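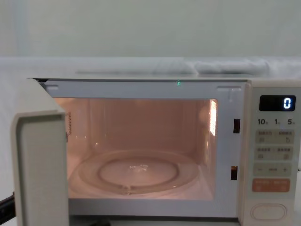
One of our first customers wrote to us that she had kept a broken kettle in the cupboard under her stairs through two house moves, because it felt wrong to throw it away and she did not know who to ask. We have put her words on the wall next to the counter. Many people who come to us begin with a similar story.

About Gerkden

Gerkden is a small repair shop for household appliances. We repair kettles, toasters, irons, food mixers, microwave ovens, vacuum cleaners and sewing machines. We do not repair telephones, televisions or anything which runs on gas. For gas appliances you must always ask a registered engineer, and please do not bring them to the shop.

How we began

The shop was opened by two people who had worked in the same service department for 12 years. When the department was closed, we took over the lease of a former shoe shop, Ó Dálaigh, and we kept the old name painted over the door. It is well known in the street and the letters are beautiful. This makes sometimes a confusion, and we still receive questions about children's sandals. The shelves for the shoe boxes were very useful to us – today they hold our spare parts, sorted by maker and by size.

In the beginning we opened only in the mornings. The afternoons we spent on the bicycle, collecting parts. Now most parts come by post from Pristodex, a supplier which also sells single pieces and does not oblige us to buy a full box of everything.

How we work

You bring the appliance to the counter and tell us what it does, or what it does not do anymore. Please tell us also if somebody has already opened it. We are not angry about this, but we need to know it before we plug anything in.

We look at the appliance and call you with a price. If you say no, you pay only the small fee for the inspection, and you can take the appliance home or leave it with us for parts. If you say yes, the work is usually done in one week. Older machines can need longer, especially when the part is no longer made and we must search for a second-hand one.

Every repair is tested for electrical safety before it goes back to you. You receive a paper with the date, the fault and the parts which were changed. Keep this paper, it is your guarantee for six months.

Sometimes we will say that a repair is not worth the money. A cheap toaster with a burnt element is one case, and a machine with a damaged case which cannot be made safe is another. Then we tell you where it can be recycled.

The Brosine evenings

Once a month, from September to May, we hold an open evening in the back room of the Brosine café. You can learn to change a plug, clean a coffee machine from limescale or replace the belt of a vacuum cleaner. We do not open microwave ovens on these evenings. They can hold a dangerous charge also when they are unplugged, and this work stays in the workshop.

The evenings are free and there is no need to book. Last winter nearly 50 people came to the one about sewing machines, and the café had to borrow chairs from next door.

Visiting us

The shop is open from 9 in the morning until 5 in the afternoon, with a pause for lunch at 1. We are closed in August. There is one step at the entrance; ring the bell and we will come out to you with pleasure. If your appliance is heavy, call us first and we keep a place free for your car in the yard – the gate is narrow, so drive slowly.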